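2 min read

The wall text for Clarklow went to the printer in January. The piece collects 104 sayings about bread, salt and weather, each cut to a single line and set in 25 point type. Jacobus Khumalo recorded most of them in Fulach – I transcribed.
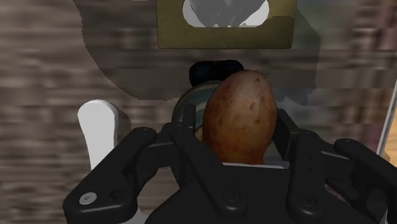

Why one line each? A visitor standing at the wall reads for 90 seconds at most, and longer entries lost their endings when we tested them.

Spelling stays as spoken. Stelios Giannakopoulos wanted the dialect forms glossed, so the glosses run in gray at the foot of panel 3.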